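Closing Line Value on a Small Bankroll: 265 Bets In

Posted in May by the site author

I have now logged 265 basketball bets since the start of the season, all of them point spreads, all at a flat stake. The running profit is small enough that I don't want to draw anything from it. Win rate over a sample this size moves too much. What I track instead is closing line value, or CLV: the difference between the number I took and the number posted at tip-off.

The method is simple. When I place a bet I write down the spread, the price and the time. At tip-off I write down the closing spread at the same book. If I took +4.5 and it closed +3, that is a point and a half of CLV. If it closed +5.5, that is minus one. I leave injuries out of it. A late scratch moves the number for me as often as against me, and sorting those games out by hand invites cheating.

I use two books, Brimeo and Grakell. Brimeo opens its spreads earlier, usually the evening before, and caps the stake at $200 until the morning. Grakell opens later with a cap I have never reached. Nearly all of my positive CLV comes from Brimeo openers. My Grakell bets close flat or slightly against me -- I am paying the standard price to agree with the market.
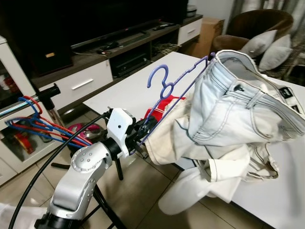

The second thing I changed this year was when I do the work. I used to check lines all day, and the log shows that the bets placed between noon and 5 p.m. were my worst group by a clear margin. Now there are two windows, one at 9 p.m. for openers and one an hour before the first game. Outside those windows the phone stays out of reach and I do chores. A pair of faded jeans folded over a purple hanger is a better use of an afternoon than a half-point of movement in a game I have no opinion on. Volume dropped and average CLV went up.

For the ratings I use a plain points-per-possession model with a rest adjustment, fitted on 3869 games. Back-to-backs are worth less than I had assumed, and the market prices them in by the opener anyway. I bet when the model is two points or more off the posted number. At one and a half points there were a lot more bets and no value in them.

Next step is totals. I will paper-trade 150 of them before staking anything, same log format. The sheet gets updated every Monday.

Filed under: Basketball, Bankroll & Record Keeping

3 comments

marchuk_fan
Do you weight CLV by key numbers? Going from 3 to 2 isn't the same as 9 to 8.

hoopsledger
Same result with afternoon bets here. I quit them last year -- no regrets.

site author
@marchuk_fan No. Key numbers matter less in basketball than in football, so I left it linear. I may convert to cents at some point.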